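Miltodby: progress report to Horulbridge, second grant period

Dear Sunita,

You asked for a shorter report this time, and one without the word "journey" in it. I'll do my best on both.

The game is playable from the title screen to the end of the fourth song. It has been playable before, but this build stays up long enough for a person to finish a level and complain about it. Otis rewrote the note timing in May after we found that the old version judged players against the frame rate, so anyone with an expensive computer was being scored as a better musician. Players with cheap laptops had been telling us this since the first demo. We had thanked them for their feedback.

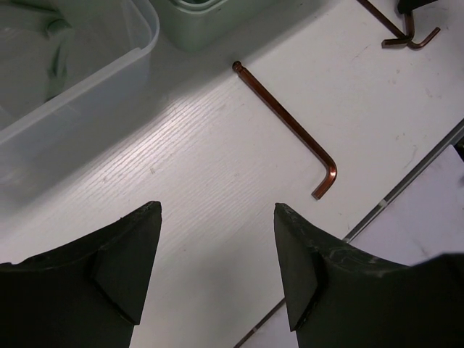 The song list stands at 38, against the 100 in our application. I wrote that number, and I'd like to say I had a reason. Each song needs a lead chart, a bass chart and a practice version at slow speed, and Cremilda does all of them by ear because the automatic tool we budgeted for thinks every song is a march. Her charts are very good. She is also one person, and she'd like it noted that she asked for a second charter in the first grant period.

What we propose is to ship with a smaller list and add songs in packs after release. Rajput, who handle our music licensing, are fine with this. They are fine with most things so long as the invoice goes out first.

Practice mode got the most work. You can now loop any section, slow it down and have the game wait for you at hard chord changes. Testers liked the waiting. A couple of them asked if the game could look less disappointed while it did, so Pushpa redrew the crowd animation, and the drummer no longer checks his watch. 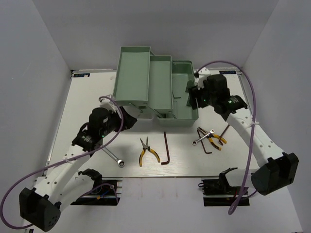

Online play is behind. Matches for 2 players work on our office network and sometimes work between the office and Cor's apartment. Cor Van Dijk believes the trouble is in how we correct for lag, and has asked for the rest of the summer to prove it. We've moved the four-player band mode to after launch, along with the tour map and the hats.

The next playtest is at Lutthorpe, with room for up to 100 people. Bring your own guitar controller if you still have one in a closet, as ours are down to the ones with sticky strum bars.

Spending is on plan except for licensing, which is over, and marketing, which we haven't started. The updated budget sheet is attached. I'd be glad of an answer on the song packs before we sign the next batch.

Otis Boateng sends his regards and would like the test console back.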